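Home Projects Coursework Student Reports Contact

Covering a Worktable for Small Parts: Choosing and Testing a Cloth

Valentina Huenchumán
September 2022

Background

My project is about the surface people work on when they handle small parts. In our shop class most of the tables are bare, and parts roll, bounce and get scratched. Last year I lost two set screws from a kit and had to wait for new ones. I wanted to know if a cloth over the whole table would help, and which kind of cloth is worth buying for the class.

I looked at four things: how far a dropped part travels, how easy it is to see a part on the cloth, how flat the cloth lies, and how much dirt it shows. I did not look at heat or at oil stains.

Materials

I compared three cloths and the bare table. The shop labels are the only names I have for them. Imel is a thin cotton in light blue. Watar is a thick felt in dark green. Du is a medium-weight cloth in dark gray with a matte finish. All three were cut large enough to cover the tabletop.

For the test parts I used steel nuts, short screws, plastic washers and small plastic gears. The gears and the other parts came from an old Stirkico gear set the department keeps in a drawer. The set has 158 pieces, and I checked them all back in at the end.

Method

I dropped 100 parts on each surface from the height of a closed fist resting on its side. A piece of tape marked the landing point, and I measured from the tape to where the part stopped. I used the same parts in the same order each time.

For the visibility test, 5 classmates took turns finding ten parts that I had spread over the cloth. I timed them with my phone. They did not see me lay out the parts.

For flatness I folded each cloth, left it on a shelf overnight, then spread it by hand and looked at the creases. I did this before and after ironing.

Results

The bare table was the worst for drops, as I expected. Nuts went the farthest and several left the table. The thin cotton was better but not by much, because the nuts still rolled once they had landed. The felt stopped almost everything close to the tape. The gray cloth was between the two, closer to the felt.

The visibility times surprised me. I thought light blue would win, but the white plastic parts were hard to pick out on it. On the gray cloth the white parts were found fastest and the steel screws were slow. On the green felt, screws sank into the pile a little and two people missed one completely. 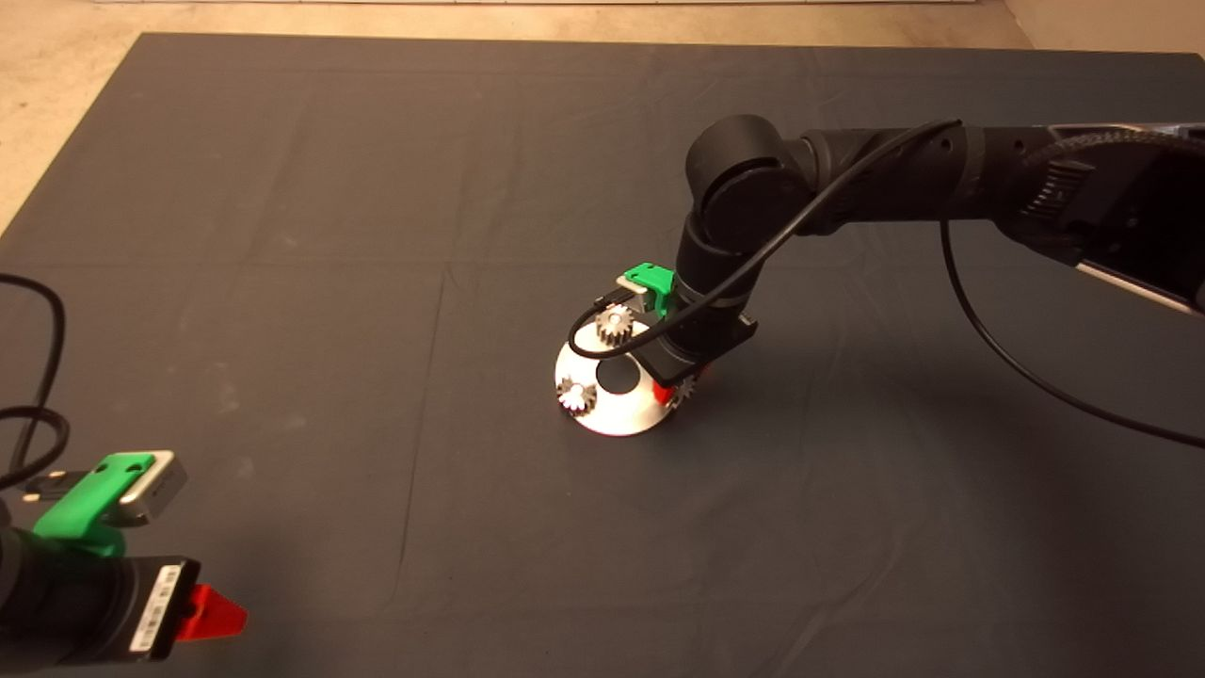

Flatness was the weak point of the gray cloth. Fold lines stay in it as a faint grid, and ironing made them lighter but did not remove them. Round washers sometimes came to rest along a fold. The creases did not bother anyone during the search test, and a gear holder could still stand on it without rocking once the cloth was pulled straight. The felt had no creases at all. The cotton had sharp ones that ironed out well.

Dust is the other problem. A dark matte cloth shows pale smudges after a short time. Shaking it outside takes care of most of them — a lint roller gets more. The light blue cotton hid dust but showed every greasy fingerprint.

Cost

The class has six tables. Covering all of them in the felt, with one spare for each, came to 1,724 in the catalog prices I was given, including hemming. The gray cloth was less than half of that. The cotton was cheapest but I would not choose it.

Discussion

I recommend the gray cloth for assembly work with light-colored plastic parts. For work with mostly steel screws I would put a white tray on top of it. The felt is the best at stopping parts, but the pile catches small ones and it costs too much for the whole room.

My drop test has a limit. I dropped everything straight down, and most parts in class are knocked sideways by a sleeve or an elbow. A sideways test would be a better match. I would also store the cloth rolled on a cardboard tube. I have one rolled up in the supply closet now and plan to check it for creases in November.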